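Setting up the wrist camera in the simulator, second week

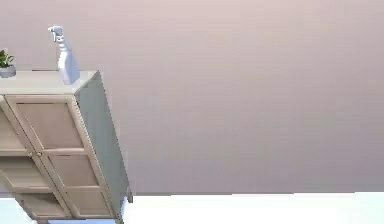
Ravar, Monday, July 16, 2018

I promised to write how the simulated cell is going, so this is the report for those who asked. The cell is one arm, one wrist camera and one room with a two-door cabinet, a spray bottle and a plant. We call the software side Jeltari. The room is easy to change, the arm is not, and almost all my hours go to the arm.

Last week the camera mount was moved in the model file and after this the views did not agree with the old ones. I spent a whole day looking for the error in the wrong file. The mount has its own rotation, and then the camera inside the mount has one more, and I had changed only the first. The cabinet leans a lot in this view, the bottle on top leans together with it, but the line between wall and floor stays nearly level. I keep this render open on the second screen and compare with it after each change.

The order I follow now is this. First I put the arm in its home position and save the joint values. Then I set the mount, save, and close the program completely. If I only reload the room, the old values stay in memory – I lost one evening on that. Then I open it again and render one view before I touch anything else.

The knobs on the doors are a small trouble. They are pale and at our image size each one is only a few pixels, so the program that should find them often chooses a point on the wall. I tried a darker wall color and it helped a little. For now I leave the pinkish one, which was in the Tsuchiya room files from the start, so that old and new runs can be compared.

I made 300 renders on Friday to check the new mount. In 70 of them the knob was placed wrong. The run before had a different camera angle, so I do not put the two numbers side by side.

Still open: the joint limit on the wrist is too wide, and the hand can go through the side panel of the cabinet without any contact report. I think the panel has no collision shape, only the doors have it. I will look at this next, and also at the gripper friction, where I have copied a value from Ornasora and I do not fully trust it.

Contact | © 2018 | Back to top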